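Trimero handbook, section 2: Thin things with stretchy waists

If you've come straight from section 1 you'll already have your board up at hip height and a clear bit of table next to you. If you skipped it (I would have!) go back and do the board bit at least, and then come and find me here.

This section is for anything light and slippery that's gathered into elastic at the top: summer trousers, pull-on skirts, pyjama bottoms, that sort of thing. They look harmless in the pile and they are the ones that made me start writing all this down in the first place. Randi Nygård taught me most of it one December when we were getting the dance school costumes ready, and I've fiddled with her method ever since.

Before you start

Read the care label. If it's been cut out or washed blank, treat the cloth as the most delicate thing it could possibly be and keep the iron on its lowest setting.

Empty the pockets, if there are any. Thin cloth and a forgotten tissue make a dreadful mess.

Look over the waistband and the gathers just next to it, in good light. You want to find pulled threads and little marks now, before any heat goes near them.

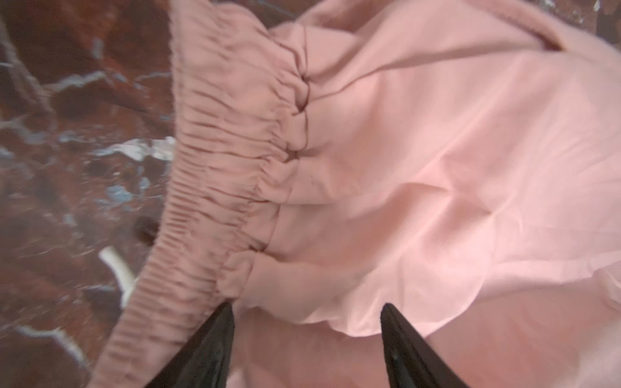 Fig. 2. Pink fabric with a wide shirred waistband, before smoothing.

See how the body of the cloth puckers all the way along the seam? That is meant to be there. I spent ages on my first pair trying to iron those puckers out and ended up with a row of sharp little creases pointing down from the waist, which looked far worse than what I'd started with. Leave the gathers alone and work on the broad part of the cloth.

Smoothing and pressing

1. Pick the piece up by the waistband with both hands and give it two gentle shakes. Gentle! You're only letting the big folds drop out.

2. Lay it on the board with the waistband hanging just over the narrow end, so the elastic isn't under the iron at all.

3. Stroke the cloth away from the seam with the flat of your hand. Most of the soft rumples go at this point, and on a good day you can stop right here and go to folding.

4. For the creases that stay, put a thin cotton cloth on top (an old pillowcase is lovely for this) and press for a moment, lift, move along, press again. Don't push the iron about.

5. When you get near the gathers, use only the tip of the iron and stop short of the stitching.

Caution: never iron straight onto the elastic. It can go slack, and then you'll be unpicking the lot.

Note: on cloth with a bit of a sheen, turn the piece inside out first. An iron can leave shiny patches, and they're a pain to get rid of.

Folding

6. Let the piece cool flat. I give mine as long as it takes to make a cup of tea.

7. Fold it in half lengthways, letting the waistband sit as wide as it likes. Don't stretch it to match the rest.

8. Roll loosely from the hem up, so the waistband ends up on the outside. Slippery cloth slides off a folded stack, but rolls stay put in a drawer.

If the waistband twists inside its casing, see the mending pages, where Wenche Fagerlund has drawn it all out much better than I could.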